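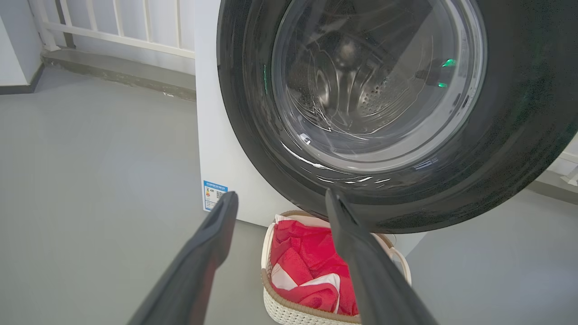 Home Gallery Laundry Room Contact

Our laundry corner, 18/12/2018

In December we finally finished the laundry corner in our flat in Gernlow. We looked at many front loaders and took one with a wide door — my back is thankful. I wash at 32 degrees almost always, and the towels a little hotter.
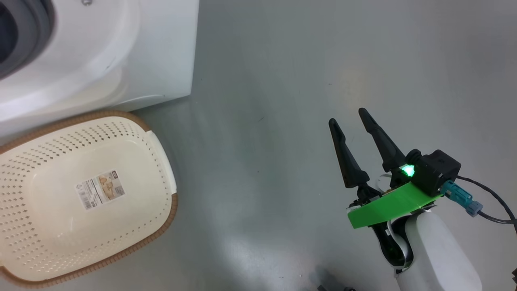
The basket was the last thing we bought, for 8 euros in the Runby shop. I wanted a light one that I can push with my foot to the machine. It is cream plastic with small diamond holes in the sides, and the light brown band on the rim looks woven. The label is still on the bottom — I will take it off when I find the patience.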